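December 13, 2022 – notebook, Prollham bench

Spent the better part of today on party cleanup again, and I have to say I'm fonder of this chore than I expected to be when Ruairi put it on the list back in September. It sounds like nothing. You pick up the cups, you put them in the bag, you go and have your tea. But a paper cup that somebody has squashed is a different thing every time, and everything we've taught the Karwood policy so far came from objects that keep their shape.

We have 17 chores on the list now, and I'd call 2 of them close to something I would let run in my mother's house. Trash pickup is not one of them yet, sorry to say.

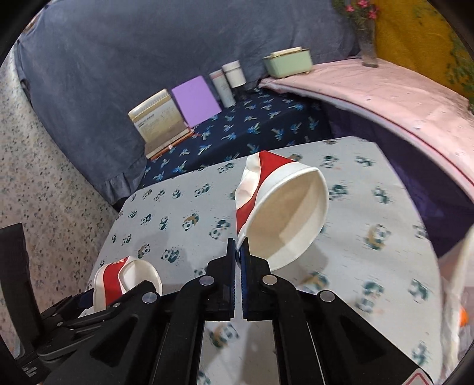

Crumpled striped cups on the panda tablecloth, hand-held grippers.

What I keep turning over is where to grab. My own habit is to go for the rim, and I suspect a machine would do better taking the creased end, where there's more paper between the fingers – but then a soft rim can catch the cloth and drag it along. Ruairi Rutherford thinks we should record both and let the training sort it out. He may well be right, he usually is about these things, though it does mean more demos, and we're at about 3000 already across the whole list.

The busy tablecloth stays. I was tempted to swap it for a plain one, but people do own tablecloths with pandas on them!

To do: ask Maratis about softer pads. Set aside 24 cup demos for checking and keep them out of training. Buy more cups.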